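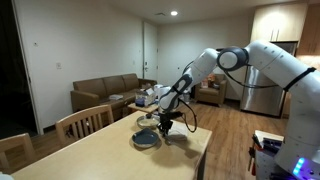
Dining table, cloth test, this afternoon. Gripper down on the folded cloth, plate and glass lid off to the side.

Table clearing arm, cloth keeps slipping out of the fingers

drusix_dad
Joined: December
Posts: 13

Okay, so I've been at this for a while and I'm stuck enough to ask. The goal is pretty modest: after dinner the arm picks up the cloth, wipes the table, folds back out of the way. I'm running it off my own scripts, with the table height typed in by hand.

Getting down to the cloth is fine. Closing on it is fine. Then I lift and maybe half the time the top layer comes up and the rest stays on the table, or the whole thing slides out once I start moving sideways. I've tried squeezing harder and it got worse! Two fingers, black pads, nothing fancy.

Anybody running a two-finger gripper on fabric? I'd like to fix this before I even think about the plate.

Langlois_Lane
Posts: 200

Are you grabbing in the middle of the fold or on an edge? From the photo it looks like you're coming down on top of it. Flat cloth is miserable from above, the fingers just skate. I pinch a corner, tip the wrist over about as far as it'll go, and drag the cloth an inch toward the base before lifting. The drag makes a little ridge and then there's something to hold.

drusix_dad

Middle of the fold, yeah. I figured more layers meant more to grab. I'll try the corner tonight.

totcombe_tim

Going to disagree with Lane a bit. Corners work until the cloth lands somewhere new, and then you're hunting for a corner with a camera and it's a whole project. Scrunch it. Drop the cloth in a heap and grab the heap. Mine hardly ever misses and I never wrote a line of corner finding.

Langlois_Lane

Sure, but then you're wiping with a wad. It leaves streaks. He wants a clean table, Tim, he doesn't want to win a grabbing contest.

totcombe_tim

It's a kitchen cloth — it's allowed to be a wad. My table's fine.

Osvaldo Pacheco
Moderator

You two had this same fight in the sock thread.

drusix_dad, what are you doing about force? If squeezing harder made it worse, my guess is your fingers are spreading at the tips. Close them on a sheet of paper and hold it up to a lamp. If you see light at the tips and none up by the knuckle, that's your slip right there. I shimmed mine with a strip of inner tube and it's been good ever since.

Other thing, and I say this to everybody with an arm that size indoors: where's your stop button? And please get that cable clipped down. The one off the gripper hangs out in a pretty big loop, and sooner or later it'll catch a chair on the way around.

drusix_dad

Stop button is on a long lead and I keep it in my left hand the whole time. Speed is capped at 20 percent, I haven't been brave enough to go over that in the house.

You're right about the cable. I left slack so the wrist could turn and then never went back to it. What do people use, spiral wrap?

Jitedance

Spiral wrap squeaks. I used the fuzzy hook and loop ties, 100 to a bag, and I've still got most of the bag. Leave the loop at the wrist, just make it smaller, and tie the rest along the forearm every hand's width or so. Run the wrist to both ends of its travel BEFORE you trim anything. Ask me how I know.

Also jealous of the floor space. Mine lives in a garage with a lawnmower.

drusix_dad

Back with results. Did the paper test and Osvaldo called it, there's a gap at the tips you could slide a coin into. No inner tube in the house so I cut up a rubber jar opener and glued a strip on each finger. Middle of the fold is still hit and miss. Corner plus Lane's little drag got me 13 good lifts in a row and then I stopped, dinner was ready.

Tried the heap too. It picked up every time, I'll give Tim that, but it pushed the crumbs around in a circle.

totcombe_tim

Use a damp one.

Langlois_Lane

Ha. Streaks!

drusix_dad

Damp one's next, both ways. If the glue holds I'll do the plate after that — does anybody have a wrist angle they like for a raised rim? I'm thinking one finger under, one over, coming in nearly flat, but that puts my forearm really close to the table.

Osvaldo Pacheco
Moderator

Start a new thread for the plate and put your finger measurements in the first post. And practice on a plastic one.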